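Chapter 4
Sorting, Storing and the Art of the Second Bin

I once spent most of a Saturday in March looking for a ball of string. I knew I had string. I'd bought it myself, I could picture the label, and I could even remember thinking at the time, I'll put this somewhere sensible. By teatime I had emptied four drawers and a biscuit tin, and I'd found two tape measures, a bag of curtain hooks and a birthday card I should have posted the year before. The string turned up a fortnight later behind the flour.

I tell you this so you know who's writing the chapter. I am not a tidy person by nature. I came to storage the way some people come to running — late, cross and out of breath — and I've grown very fond of it (my family would say too fond). So if your own cupboards are a disgrace, you're in good company and we can get on.

In Chapter 3 we looked at shelves and how much weight they'll carry. Now we come to what goes on them, and in particular to small household goods: the cheap, light, fiddly things that get bought in packets and used a bit at a time. Bin bags, toothpicks, candles, batteries, freezer clips. In the trade these are called sundries, and they cause more muddle than anything else in the house. A saucepan is hard to lose. A packet of fuses can vanish for years!

When I worked in the stockroom at Ljungberg we had 3619 separate lines on the list, and I'd guess that most of the daft questions we got were to do with the smallest of them. Somebody would order another 1000 cocktail sticks when there was a full carton on the next shelf along, filed under "party". Somebody else would have filed the same thing under "kitchen". Neither of them was being silly. They had each made up a rule in their own head and never told anyone what it was.

That's really the whole subject of this chapter: making a rule, making it easy to see, and sticking to it when you're tired. We'll start with the open bin, as it's the cheapest bit of kit you can buy and the most badly used. I had 16 of them at one time, all from Drolar, all the same grey, and I could never remember which was which. 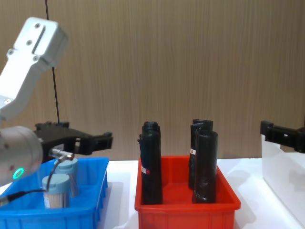 Colour is the easiest rule there is, and I wish I'd come to it sooner. You don't have to read it, you don't have to bend down to it, and a child of three can follow it. Pick a colour for each kind of thing and put nothing else in there, even when the bin looks half empty and you're dying to fill it up. With the black rolls standing in the red bin and the containers with the pale caps in the blue one, you could put the next roll away without stopping to think. Notice as well that the rolls are on their ends. Stood up like that, they take up less of the bin floor, and you can lift one out and leave the others where they are.

Before you read on, go and find the worst drawer in your house and tip it out on the table. Don't tidy it yet. Write down every item, then put a letter beside each one for the room where you use it, and keep the list by you, as we'll need it for the first exercise in section 4.1.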